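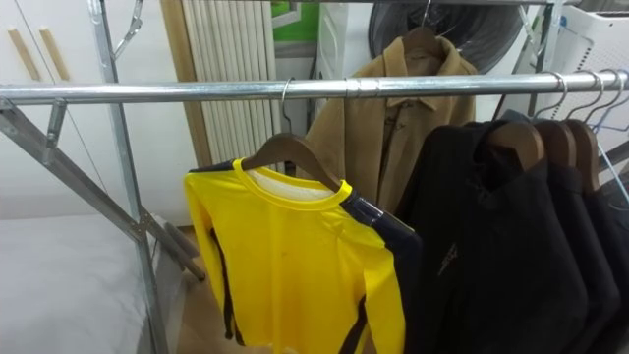
The hire room at Clestlow, before the sale

The drama society is selling off its costume stock in December, and I said I doubted many people would bid. Arash Ghasemi thinks the lot could fetch 795 pounds. I have handled most of it and I think he is dreaming, but he has been right before, once.

Yellow top, black trim
Long sleeves, round neck, in the manner of a martial-arts jumpsuit. Sheila Penrose has it in the book as "action hero, adult". There is a small darker mark near the chest, and I would not take anybody's word that it will wash out. On a wooden hanger, which may well outlast it.

Tan jacket
Hanging higher up, behind the yellow. Pointed collar, buttons down the front. It went out for every detective we ever staged and for one vicar. Malcolm Tindall calls it timeless — I'd call it a tan jacket.

The blacks
Packed close together on the right of the rail. The catalogue gives them one line and one price, and I can't see how a buyer is meant to tell what they are getting. Come and go through them by hand before you offer anything.

The rack
Also for sale, so we're told. Galvanised frame, chrome rail, a diagonal brace on the left with a bolted bracket. Neville Tapley wants it kept back for the spring show, and I agree with him for a change. It is the one item I'd pay for.

Viewing is from 2 in the afternoon. Offers on paper to Prys Lougher, please, with the lot number written clearly.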